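**Thread: Is a flat grey desktop background a cry for help?**

**mothballed_ed**

Moved to the Brolonden office in August and everyone there has a plain grey desktop. No photos or mountains, and not one dog. I've had the same otter for 11 years and I now feel like the man who turned up to the funeral in shorts. Do people really work better with nothing to look at, or is it a thing you do to look serious when someone walks past?

**stulla_fan**

Grey here. I have 800 icons on mine so it's academic.

**PipAndPeel**

> I have 800 icons on mine so it's academic

You need a skip.

To the OP: keep the otter. I went grey for a whole winter on the advice of a productivity blog and all that got more productive was my sighing. I did find files faster, I'll give the blog that.

**e_moulin**

I'll defend grey. I retouch prints for a living and a coloured background does throw off your eye. Put a sunset behind a photo of a wedding dress and you'll "correct" the dress until the bride looks like she's been dipped in tea. Mid grey, no pattern, and a lamp that isn't orange. It isn't a personality, it's a tool, and I change it to a picture of Collum harbour when I'm done for the day.

Eugénie

**mothballed_ed**

Fair enough for you, but these people do invoices.

**troncoso_j**

Invoices can be delicate.

My own rule is that a background should be mostly one colour with whatever's going on kept down at the bottom, so the icons at the top stay readable. I change it every 3 weeks or so the eye doesn't go dead to it. At the moment I've got a render up. It's grey enough to pass inspection at your place, Ed, and still gives you something to look at in meetings.

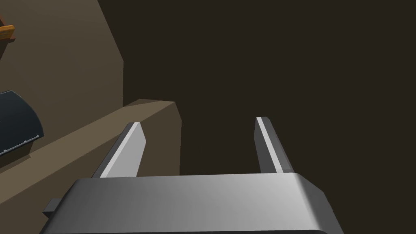 *Rendered gripper, silver-grey, two fingers.*

It does wonders with white icon labels on the darker right side. Less so on the left, where the brown panel is lighter, and I've had to shift the bin.

**stulla_fan**

You moved the BIN? From where it lives?

**troncoso_j**

I'm a grown man, I can move a bin.

**PipAndPeel**

Disagree with the rule, by the way. If the busy bit is at the bottom it's right behind the taskbar and you've wasted it. Busy bit goes in the top right, icons down the left as God and the installer intended.

**e_moulin**

Also, silver is not grey. Anything shaded has light bits and dark bits and your eye will go to the light bits every time. For colour work I wouldn't have it on the same monitor. For Joaquín's purposes (looking busy) I expect it's fine.

**troncoso_j**

I hide the taskbar, Pip, like a civilised person. And Eugénie, I'll have you know I looked busy long before I had a wallpaper.

**acuña_nights**

Does anyone else just never see theirs? I open the laptop, 4 windows come up, they stay up until it dies. I had to go and check what mine was for this thread. It's a field. I've no idea whose field.

**PipAndPeel**

The default field. It's nice, that field.

**stulla_fan**

Update: made a folder called "Desktop stuff" and put everything in it. Background turns out to be my ex's canoe. Putting the icons back.

**mothballed_ed**

Right, the otter stays on the laptop and I've gone grey on the office machine. The woman opposite asked if I was all right.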